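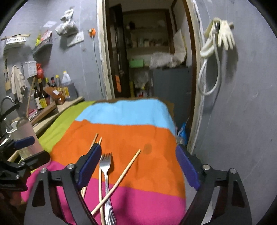

One of the Hrynyshyn list members wrote back that the pads are the weak point of this build and the linkages are fine as they are. I agree with the second half.

2 min read

Posted to the Poditz builders list, 2025-04-06

> My jaws close evenly on a bottle but a thin stick
> rolls out every time. Is it the pad angle or the
> servo? I have 869 grams of pull at the tip, measured
> with a luggage scale. Bulen servo, stock horn.

I'd leave the servo alone. With that much pull you have plenty for a fork or a chopstick. Check the pivots first. On mine the screws had backed out a little and one jaw closed 3 mm ahead of the other, so the first pad pushed the stick away before the second one got there.

Snug all the pivot screws, then back each one off until the link drops under its own weight. Threadlocker goes on last - and only a dab, or it creeps into the joint.

Then the pads. I print the ribbed ones in soft filament at 19 percent infill. At 40 they were too stiff to fold over anything thin. If you use the Nitico files, turn the ribs so they run across the stick.

I test on a cloth with chopsticks and a fork. Picking up from bare tabletop is harder, so I'm saving that for May.

Comments

19 percent worked here too. Mine needed a slower first layer.

Does anyone have the older pad file? The link in the archive is dead.

Backing off the screws fixed it for me - never touched the pads.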